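# Flow racks and blue bins, April 2024

I do love a good bit of shelving, so I had a lovely time poking round the packing area at Nisau (thank you, Hnat Kushnir, for the tea and the tour!).
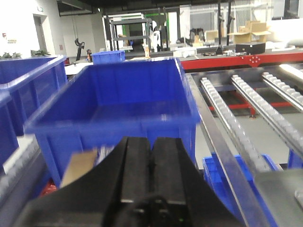
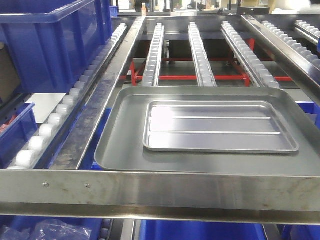 My own packing corner at home is a sad affair – one trestle table and a heap of boxes I keep tripping over. Rüdiger Brinkmann has been nagging me to sort it out since October, and I think he's won. I've got 33 orders of Moroz jam jars to send and I'd love those little white rollers to slide them along on! The blue bins with the thick rims would do nicely too, and I've cleared a spot by the window for 4 of them.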